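# Sorting out a gripper that says it's closed when it isn't

I lost most of a June afternoon to this one, so I'm writing it up while I still remember what order I did things in. If you run two arms over one table and one of them keeps reporting a good grasp and then coming up with nothing between its fingers, this might save you some swearing.

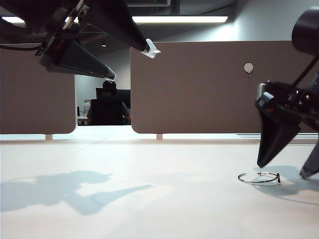 Thin things are where it shows up worst. A block or a mug will forgive a gripper that stops short, but a bangle lying flat on a table won't. My left arm would come down, close, tell the controller it had hold of something and lift off with great confidence, and the bangle would still be on the table. The right arm, running the same routine mirrored, was fine! I blamed the camera first, then the lighting, then myself.

The real trouble was the zero point on the finger drive. It had crept, so "fully shut" in the software was a small gap in real life. The grasp check only looks at motor current, and a stiff patch near the end of the travel was pushing the current up enough to look like an object. Two small faults propping each other up, basically.

## Before you touch anything

Please do this bit properly. I didn't the first time and got a nasty pinch on my thumb.

1. Park both arms, not only the one that's playing up. If they share a workspace they can share your hand as well.
2. Press the stop button and leave it pressed.
3. Switch off the motor supply at the wall. The stop button on our setup only cuts motion commands, and the drives stay live behind it.
4. Give it a minute, then try moving a finger gently by hand. It should give a bit. If it's locked solid, something still has power.
5. Tell whoever else is in the room. Stamatia Vasilakis once restarted our controller from her own desk while I was leaning over the table, and we've both been a lot chattier about it ever since.

## Step one: find out if it really shuts

With the power off, bring the fingers together by hand and slide a slip of ordinary printer paper between the tips. It should be gripped. Now take the paper out, get your hands well clear, power up, and send the close command with nothing in the way. When it has stopped moving, stop it, kill the supply again and try the paper.

Mine held the paper nicely by hand and let it drop straight out after the powered close. So the fingers themselves were fine and the drive was stopping early. If yours won't hold paper either way, you've probably got a bent finger or a worn tip, and the rest of this page won't help much (swap the tips first, they're the cheap bit).

## Step two: look at the log

We use Grirnico for logging, but anything that plots motor current against finger position will do. Record 6 empty closes, one after another, and lay the traces on top of each other.

A healthy one is boring: flat, flat, flat, then a sharp rise right at the end when the tips meet. Mine had a little hump well before the end, in the same spot each time. That hump was crossing the grasp threshold, which was set to 200 in whatever units Grirnico uses. (I've looked. The manual just says "counts".)

If your hump wanders about from one close to the next, I'd suspect the cable before the mechanism. Wiggle it where it enters the housing, with the power off, and look for a shiny or flattened patch.

## Step three: clean the slide

Power off again. Undo the screws on the cover and keep them in a dish, they're tiny and they love carpet. On ours there are four, and one is shorter than the others, so make a note of which hole it came from. I didn't, and spent ages wondering why the cover wouldn't sit flat.

Wipe the slide with a lint-free cloth. Mine had a band of greyish gunk exactly where the hump was, old grease and dust I think. Don't drown it in cleaner, just dampen the cloth. Then a very thin smear of the grease your maker recommends, run the fingers back and forth by hand a few times, and wipe off whatever squeezes out.

Cover back on, screws snug. Don't lean on them, the threads go into plastic.

## Step four: set zero again

1. Clear the table completely. No parts, no tools, no tea.
2. Move the arm up to a height where the fingers can't touch anything, including the other arm.
3. Drop the drive to its lowest speed.
4. Run the homing routine. In Belent it's under Tools, then Finger, then Home, and it'll ask you to confirm twice.
5. Save it to the drive, and not just to the session. I missed this and had to do the whole thing again after a restart. Grr.

Now repeat the paper test. If it holds, go back and record your 6 closes again. My hump had shrunk to almost nothing, well under the threshold.

## Step five: stop trusting current on its own

Ifigeneia Alexiou had been telling me to do this for months and she's been very decent about not mentioning it. Add a second check, so a grasp only counts if the current is up AND the fingers have stopped somewhere a real object would stop them. For a thin bangle that's fiddly, as it's so close to fully shut, so I set the limit at 2 mm from zero for bigger parts and have a separate gentle lift-and-look for the thin stuff.

Whatever you choose, make a failed check stop the arm where it is. Ours used to carry on to the handover position and wait for the other gripper to take an object that wasn't there, and the two sets of fingers ended up much closer together than I'd like.

## If it comes back

Keep the traces from the day you fixed it so you've got something to compare with. I do a set of empty closes every Ernance service now, before anything else gets changed. If the hump is back within a few weeks, the slide's probably scored and wants replacing. Giannakopoulos sell the slide and cover as a kit, and the short screw comes in its own little bag.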